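4.2 Door opening in simulation

The second comparison concerns the controllers. Both grippers from Section 4.1 were kept on the simulated two-arm robot, and each was run with two controllers: the joint-space position controller supplied with the Kalbridge stack, and the task-space impedance controller of Luo, with gains tuned by Victor Waweru in July. The arm models, time step and contact settings were the same in all runs.

Doors were chosen because they punish small errors in the path of the hand. A finger that follows the wrong arc either slips off the panel or loads the wrist sideways, and the two controllers respond to that load in different ways. The position controller holds its path and lets the contact force rise. The impedance controller gives way, at the cost of a larger tracking error near the end of the swing.

We used six house layouts from the Flarville set and ran 2,330 episodes in total. Start poses of the base were drawn at random within reach of the door, and wall and floor textures were changed between episodes. An episode was scored as a success if the door reached the target angle with no joint limit reached and no contact between the torso and a wall. Episodes in which the solver diverged – seven in all – were removed before scoring.

The gap between controllers was larger than the gap between grippers. With the position controller, most failures were force-limit stops in the first part of the swing. With the impedance controller these stops were rare, and the main failure was loss of contact late in the swing, more often with the Inov gripper, whose fingertip has less usable contact surface. Narrow hallways made both failure types more common, as the elbow had less room to move and the planner tended to choose poses near a joint limit.

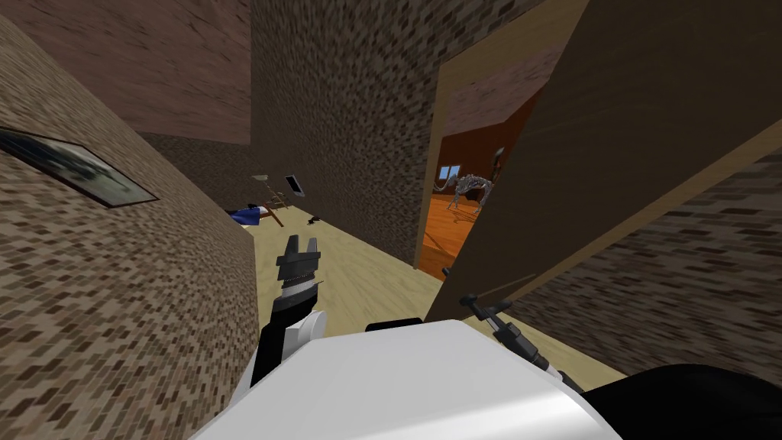 Figure 6. Simulated door task in a narrow hallway, with the door partly open and the right gripper reaching toward it.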